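Papers > Manipulation > Door and Drawer Opening > Section 4

4. Collecting door-opening demonstrations with hand-held grippers

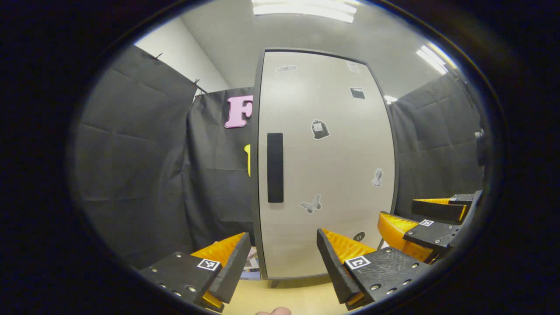 Figure 3. View from a hand-held gripper facing the cabinet, fingers open. Orange ribbed pads on the inner sides, one square marker on each of the two near fingers. Fingers of a second gripper at right.

4.1 Setup

All cabinet demonstrations were recorded in the curtained room at the Pudinport site. Black fabric on the walls, light wooden floor, ceiling lights left on for every session. The curtains were put up after a first pilot in an open office, where the policy learned to key on a window and did badly as soon as the blinds moved. We wanted a background with few features for the policy but enough for camera tracking, and these two wishes pull against each other. Tracking needs corners and edges. Plain black cloth gives almost none. The stickers on the cabinet front and the pink letter on the curtain (Figure 3) are our compromise. Sticker positions were changed between blocks of recordings so the policy could not simply memorize where the handle sits relative to one of them.

The cabinet has a single long vertical handle, left of center on the front panel. We chose a long handle on purpose. A short knob forces one grasp point, and then everything downstream depends on hitting it. With the long bar the operator can grasp high, middle or low, and the data covers the spread. Whether that spread helps or hurts is the subject of 4.3.

Each operator holds two grippers, one per hand. Both record. For the opening task only one hand does the pulling, the other was told to stay back until the door is moving, then go in behind the edge and hold. We call these the pull hand and the hold hand below. Camera on each gripper is a fisheye, so either view usually catches part of the other hand too. This turned out useful, see 4.4.

4.2 Recording protocol

A session starts with a slow mapping pass, no contact with the cabinet, then the demonstrations. Every demonstration starts with both grippers open and the cabinet in view of the pull-hand camera. Operator walks in from a start point, grasps, pulls, holds, lets go, backs off. No instruction on speed. We tried asking for "slow and steady" in the pilot and the data was stiff, lots of pauses, and the policy copied the pauses faithfully.

Width of the gripper opening is read from the square markers on the fingers. When a marker is lost for a short stretch we interpolate, when it is lost during the grasp itself we drop the demonstration. Dropping sounds wasteful but interpolated grasps gave us a policy that closed early and scraped along the front of the handle.

We recorded 21 sessions in total. Of these 17 passed the tracking check and are used in all results below. The other 4 failed at the mapping pass, all for the same reason: the operator stood too close, the panel filled most of the view, and there was not enough of the room left to localize against. We now start the mapping pass from the far wall and have not seen the failure since. The rejected sessions are kept but were not repaired by hand.

4.3 Grasp height

The trained policy was tested on the same cabinet and on the one in the Minami lab, which has a shorter handle and hinges on the opposite side. On the training cabinet it opens the door reliably from all start points we tried. Grasp height follows start height more than we expected: when the arm begins low it grasps low, even when a grasp at the middle would be easier to reach without bending the wrist. Operators do the same thing, when we looked back at the data. So this is copied behavior and not a fault in training.

On the Minami cabinet the picture is worse. Low starts lead to low grasp attempts, and the shorter handle is not there to be grasped. Fingers close on air just under it. Adding sessions with a mix of start heights reduced these misses but did not remove them. A policy trained only on grasps in the middle third did better on the short handle and worse on the long one, mainly at the extreme start points. We report the mixed version as our main result as it needs no hand selection of data.

Pulling direction transferred better than we had feared. We mirrored the recordings (image and pose together) and with that alone the policy handled the opposite hinge. Without mirroring it pulls toward the wrong side, feels no motion, and keeps pulling. There is no force sensing in the loop, so it has no way to tell a stuck door from a wrong guess.

4.4 Does the second view matter

Three policies compared: pull-hand view only, hold-hand view only, both. Hold-hand view only is poor, as one would expect, the handle is often hidden by the other gripper at the moment of contact. Pull-hand view only is fine up to the grasp and then weak on the handover, where the hold hand has to come in behind the door edge. Using both views fixes most handover failures. We had planned to pass the relative pose between hands as an explicit input and did so in the Bimlow variant of the model, but the gain over plain two-view input was small and went away when the lights were dimmed. Left out of the main system.

One side effect. Since each camera can see the other gripper's fingers, the policy seems to use them as a cue for timing. Covering that part of the view at test time delays the hold hand by up to 2 seconds. The door still gets opened in most of these runs, it just swings further before it is caught.

4.5 Limits

One room, one cabinet for training. The floor was never varied and neither was the ceiling lighting outside the dimming test above. The soft ribbed pads forgive a lot of grasp error and we can not say how the method would do with hard fingers; the Darnine gripper used in Section 5 has the same pad shape so it does not answer the question ether. Operators knew the cabinet well by the later sessions and it shows in the data, approaches get straighter and more alike from one session to the next. A fresh operator for each block would have been better. We did not control for this.

Start and end of each demonstration were cut automaticaly from gripper motion.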